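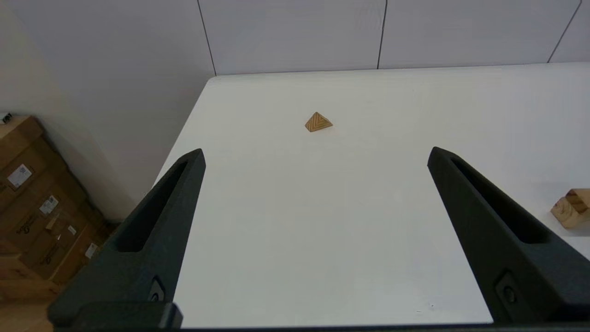 Holzkörper seien im Geometrieunterricht nur dann nützlich, wenn die Kinder sie auch in die Hand nehmen dürften, meinte Gunawardena beim Zwischengespräch. Wir haben den Ablauf danach geändert.

## Projekt Villamora: Körper aus Holz

**Stand:** 11. Januar 2021

Der Satz enthält 15 Teile. Die kleine Pyramide mit den schrägen Streifen dient als Einstieg, auf dem weißen Tisch hebt sie sich gut ab. Zuerst wird die Grundfläche ertastet, dann gezeichnet, dann das Netz geklebt.

- Kantenlänge mit dem Lineal messen, 4 Messungen je Körper
- Werte in die Tabelle eintragen
- Volumen berechnen

Die Netze aus dünner Pappe rissen an den Klebelaschen. Im Februar testen wir festere.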